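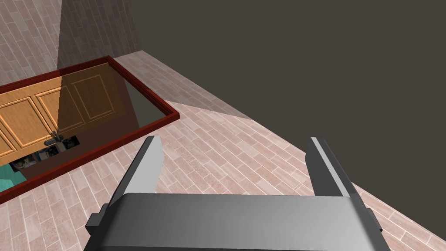 Gallery: Wrist view renders from the Riltix planner tests

Riltix is the grasp and motion planner we maintain at Skasel. Before a release goes to the arm in the lab, it runs through 100 generated rooms in the Morex simulator, and we save wrist camera renders along the way. The page was last updated 2/27/23.

Room 71, start pose. Gripper open, nothing in the fingers, floor ahead. The planner gets this view plus the joint state and has to choose a first move.

Floor and wall tile. The same staggered pinkish-beige tile is on the floor and on part of the wall. Segmentation by color alone merges the two, so the Fragkou module also fits planes to depth before it labels anything.

Red-framed panel, left side. The glass reflects a set of orange-brown cabinet doors with a small metal handle. Release tests now include a check that no grasp candidate is placed on a reflected handle. Candidates inside a reflective region are dropped and written to the log with the reason.

Dark wall, right side. It has no texture, and feature tracking finds very little to hold on to there. When the track count falls below 70, the pose estimate switches to joint encoders only. The switch shows up in the log as a yellow line.

Shadows near the wall. Lights are moved at random between runs. We keep the shadows in the renders - turning them off made the scores look better and told us less.

Settings for this set: planning budget 3000 ms per move, random seed 171, collision margins at the default. Older renders from the November release used a different camera mount and should not be compared with these.

To replay a room, load its scene file in Morex, set the seed and start Riltix in step mode. Logs are stored next to the scene files.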